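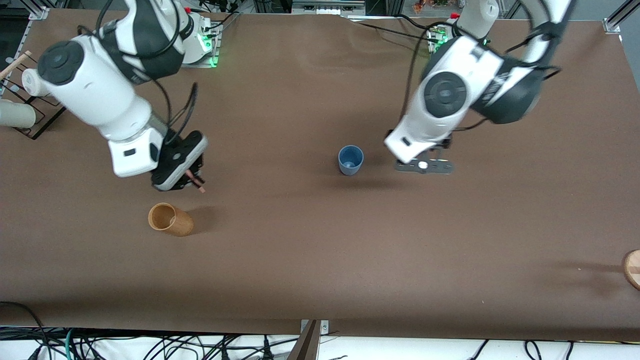
Two cups, one tan and one blue-gray, on the brown tabletop.

Cup-and-Stick Table Game Gernorance Comes to Vellgate in October

MULLVILLE – I've been putting off writing this because I'm much better at talking about games than announcing them, but the date is set and the hall is paid for, so here goes. Gernorance, the table game my little company Odoi has been fussing over for longer than I care to admit, goes on sale in October, and the first public play night is on a Tuesday at the Vellgate hall. Doors open at 6 in the evening. Come hungry, there's soup!

If you've never heard of Gernorance, you're in good company. You play it with cups, thin sticks and small slips of printed paper. The cups stand out on the table with plenty of open space between them, and you take turns dropping sticks into them. Each slip carries a rule for its cup, and the rule only counts once somebody has reached in and read it out loud. Until then everyone is playing on guesswork (and a fair amount of bluffing, if you're playing with my family).

A game takes as little as 20 minutes with people who are in a hurry and most of an evening with people who like to argue. I like both. You need at least 3 players, and it's best with 6. The box has 87 slips in it, so you won't be hearing the same rule every time you sit down, and there are some blanks if you want to write your own. My one request is that you write clearly.

Now, the cups. I went back and forth on these for months. We tried glass early on and it was far too loud. We tried tall cups and people kept knocking them over with their sleeves. What I wanted was something small and plain that you could pick out from across the table, and paper kept winning – it's light, it's quiet, and if somebody sits on one you haven't lost an heirloom. The color matters more than you'd think too. A warm tan shows up nicely on a dark cloth, and the cooler colors are easy to tell apart from it even when the lamps are low.
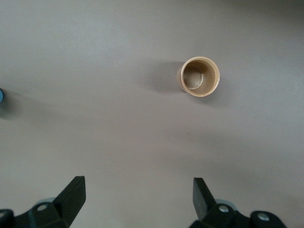
The slips gave us the most trouble. A stiff card stands up straight in the cup and everybody can read it, and there goes your secret. Thin paper curls around the inside and stays put until you want it. Thijs Bakker did the printing for us and ran four different papers before we agreed on one, and I think he was ready to throw me out of his shop by the end.

"Bernice wanted a paper that would lie down but not stick," Thijs says. "I told her that was two different papers. Then I found one."

He did, and I'm very grateful. He also talked me out of gold edges.

The first run is 690 boxes, all packed here in Mullville. You'll be able to pick one up at the play night or order from us afterward. Spare slips will be sold in their own packets, and you can use any small cups you already own if yours get squashed. The sticks are the same thin kind you'd stir a drink with, so those are easy to replace.

For the Vellgate night you don't need to bring anything or know the rules. I'll be going from table to table explaining things, probably too fast, so please stop me. Kids are welcome as long as they can read the slips or have somebody beside them who can. There's parking behind the hall and the side door has no steps.

Newspapers, radio people and anyone who writes about games can have a review box, just ask. I'm also happy to sit down and play a round with you before October, and I'll bring the cups.

Press contact: Bernice Quansah, Odoi, Mullville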